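Häufige Fragen zu unserem Serienabend

Seit wir im Januar mit dem gemeinsamen Schauen alter und neuer Science-Fiction-Serien angefangen haben, kommen immer wieder dieselben Fragen bei uns an (und wir freuen uns über jede einzelne!). Birgit Kramer und Kai Kröger haben die Antworten gesammelt.

Muss ich »Nisanus« von Anfang an kennen?

Ach was, keineswegs! Wer mitten in der zweiten Staffel dazukommt, bekommt von Theda vor dem Start eine kleine Zusammenfassung, die meistens länger gerät als geplant und bei der auch die alten Hasen gern noch einmal zuhören. Nur wer wirklich gar nichts vorab erfahren möchte, sollte so lange im Flur warten und vielleicht schon einmal Tee aufsetzen.

In welcher Reihenfolge schaut ihr die Folgen?

Wir halten uns an die Reihenfolge der Erstausstrahlung, auch wenn die Geschichte um den Planeten Urden dadurch ein bisschen hin und her springt. Gisela Hellwig hat einmal eine streng chronologische Liste erstellt, und wir haben sie drei Abende lang ausprobiert — danach wusste kein Mensch mehr, warum die Dagdag plötzlich wieder ein Schiff hatten. Die Liste schicken wir aber sehr gern zu, wenn jemand es zu Hause versuchen mag.

Original oder Synchronfassung?

Dienstags läuft das Original mit deutschen Untertiteln. Tetteh Gbeho schwört allerdings auf die Synchronfassung, und für die frühen Folgen geben wir ihm recht: Der Bordcomputer Boltano hat auf Deutsch einfach die schönere Stimme!

Darf ich Kinder mitbringen?

Ab 11 Jahren sehr gern. Bei den düsteren Folgen rund um Station 347 sagen wir vorher Bescheid, dann könnt ihr in Ruhe selbst entscheiden, ob das schon etwas für euren Nachwuchs ist.

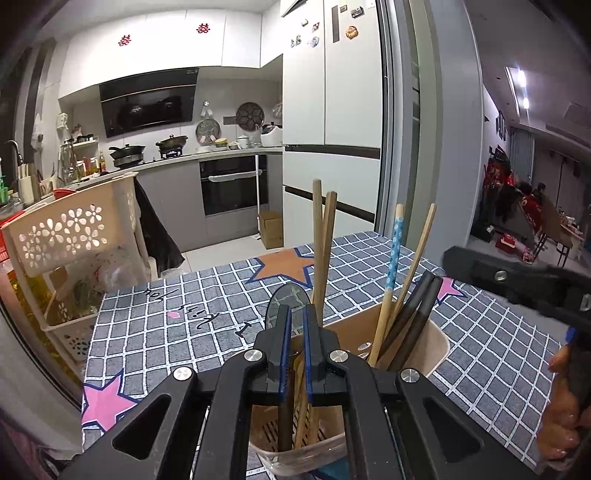

Warum wird Boltano in der dritten Staffel plötzlich mit »Einheit 891« angesprochen?

So heißt er in den Unterlagen der Werft, auf der er gebaut wurde, und die neue Kapitänin benutzt anfangs nur diese amtliche Bezeichnung. Erst nach der Landung auf Urden nennt sie ihn beim Namen, und dabei bleibt es dann bis zur letzten Folge.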